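VILLOV ADDS CREAM BOTTLE TO DRINKWARE LINE

Oct 10, 2020 – Podongate housewares maker Villov is adding a tall insulated bottle to its range. Cream white, slightly matte, screw-on cap. Two sizes. Ships to stores in December, price $28.

"People kept asking for a plain one," said Wanda Sadowski, product lead. "No patterns. Easy to find in teh cupboard."

Samples availible to press on request – contact Yufang Ye, Villov press desk.

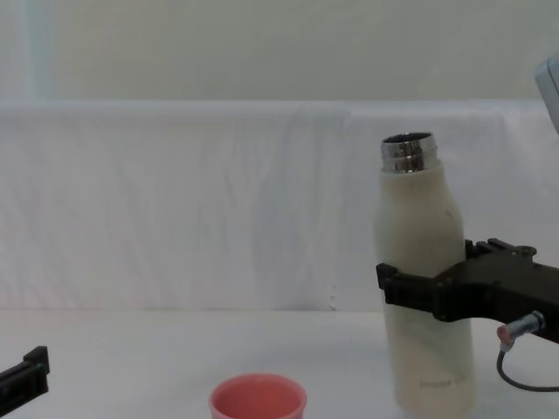 The new Villov bottle in cream, cap off, with a pink plastic cup.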